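Laundry unload cell: run marked complete with item on gasket lip
Opened by: Tane Maihi
Status: open, waiting on Csaba

Hi Csaba, me again, sorry! This one's about the end-of-task check in the Nultesby rules, and I reckon we've been reading it too loosely.

The rule says "drum clear" before the arms go home. Our drum check looks down into the bottom of the drum and nowhere else, so anything caught up on the rubber at the front just doesn't exist as far as the software's concerned. I went back through 30 runs from the log and 6 of them were signed off like that (I've set those back to failed, hope that's OK).

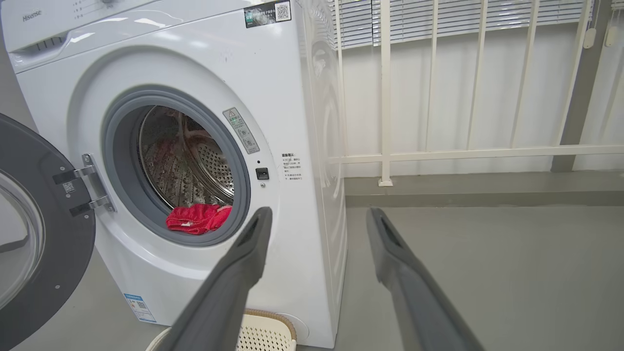
Wrist view, left finger by the red item at the gasket lip. Fingers open.

First thing I tried was bumping the settle time from 375 ms up to 2 seconds, thinking the check was firing too early. No change at all, the runs just got slower and more boring to watch. So I put it back.

Then I had a go at masking the check area out to the full ring of the gasket, colour threshold left alone. Much better! It flags the lip now. The catch is the second half of the rule, the bit about counting a garment as moved only when it's fully inside the basket rim with nothing bridging back to the machine. We match on colour, and that falls over when two garments are the same colour.
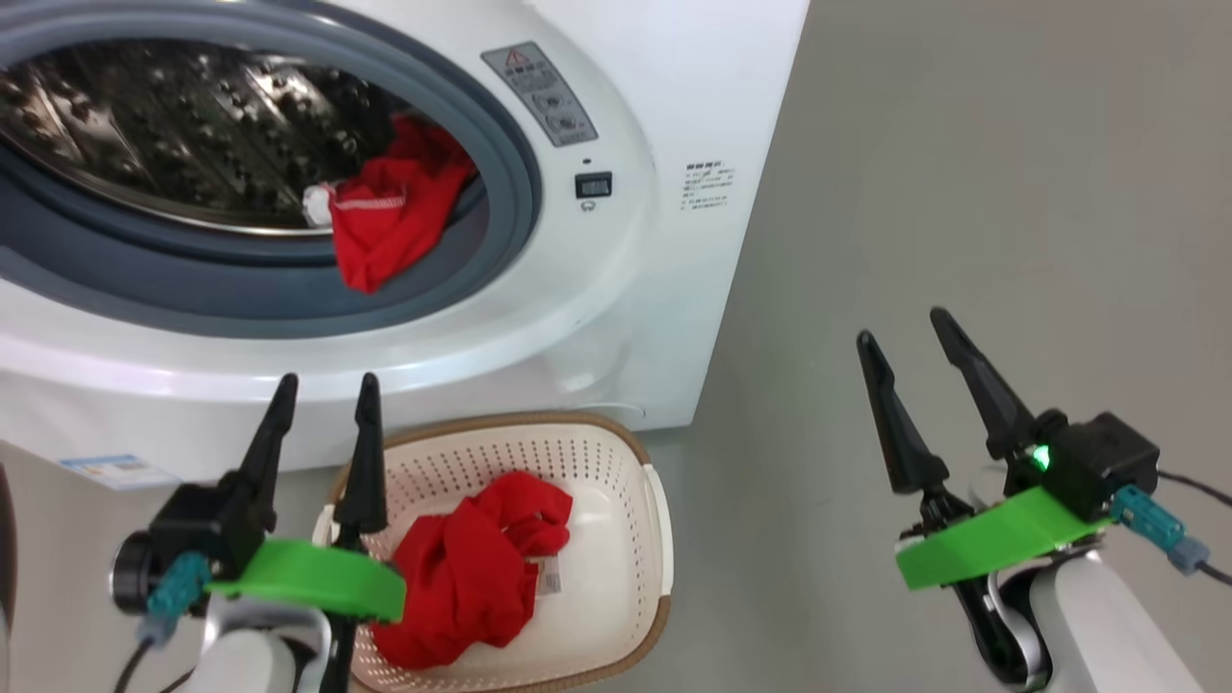 Head view. Red in the basket, red still at the door.

Can you tell me how you handled matching on the Van Rooij job? I'd rather copy yours than write my own and find out in November it doesn't meet the standard.

For now I've made it a house rule on our side: no auto sign-off, a person looks in the drum, along the lip and in the basket, then presses complete. Arms stay parked while they do it, no reaching in past the fingers. It's on the checklist by the bench.

Logs are in the usual folder. Give us a yell if the mask file won't open.

Tane

Related tickets
Bemier basket: rim height wrong in config
Lellov gripper: finger offset after tip swap
Parked position not confirmed before door check
Checklist wording, sign-off by second person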